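Mirkell Reading Room Opens Its Doors Again With Better Places to Sit

MIRKELL, 20 July 2023 - Anyone who has ever tried to get through a long afternoon of family-history research on one of the old folding chairs at the Mirkell Reading Room will be glad to hear that those days are over. The upstairs study rooms opened again this week after being shut since May, and the first thing most people did, once they had said hello to one another and admired the fresh white walls, was sit down.

And what a pleasure it was to sit! The new seats are proper office chairs with mesh backs, the kind that let a little air through on a sticky July day, and they have headrests too, which seemed like a luxury to some of us until we had leaned back for a minute or so and changed our minds. There are 20 of them altogether, shared between the two rooms, and they came secondhand from Getstead, the office furniture dealer out on the Trukbridge road, at a cost of $1,598 including delivery.

Gráinne Ní Mhurchú, who has looked after the reading room through two roof leaks and one very long winter without a working boiler, had been putting money aside for seating for a good while. She had first priced new chairs and gone home, in her words, "quite pale." Then a call came from Getstead to say that an accounting firm was moving to smaller premises and its chairs were going cheap, and she drove over that same afternoon with a thermos and sat in every last one of them.

"I wanted to know how they felt after ten minutes, so I took my book," she said. "They were very patient with me over there. I got through most of a chapter."

The rooms themselves have had a good going-over as well. The walls were patched and painted, the sticky window by the stairs now opens, and the heavy map cabinet that used to block half the light has been moved downstairs, where it can be admired by people who are not trying to squeeze past it. The bakers at Sotiropoulos sent over trays of honey cookies for the reopening, and the plates went back empty well before noon.

A few small jobs are still to be done. Coat hooks have been ordered for the landing, and until they are up, jackets will have to go over the chairs, as they always have. The lamps for the long table are on their way, and one of the radiators needs a new valve before the fall. The chairs can all be raised and lowered with a lever under the seat, and readers who are not sure how theirs works are welcome to ask at the desk, where a printed sheet is also kept.

The folding chairs have not been thrown out, by the way. They are stacked in the back hall for the summer talks, and any group in town that would like to borrow a few need only sign for them and bring them back in one piece.

Study rooms are open to all, with no card needed, from ten until six. Food should stay downstairs, though water in a bottle with a lid is fine. Readers who need a particular map or ledger are asked to call the day before so it can be brought up.
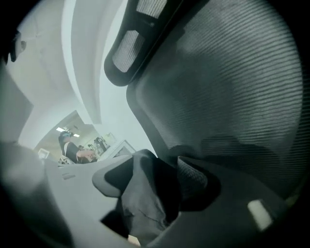 Gráinne, could a couple of the old folding chairs stay upstairs, please? I have a bad hip and I do better on something firm that doesn't roll, and I'd be happy to carry one back down when I leave.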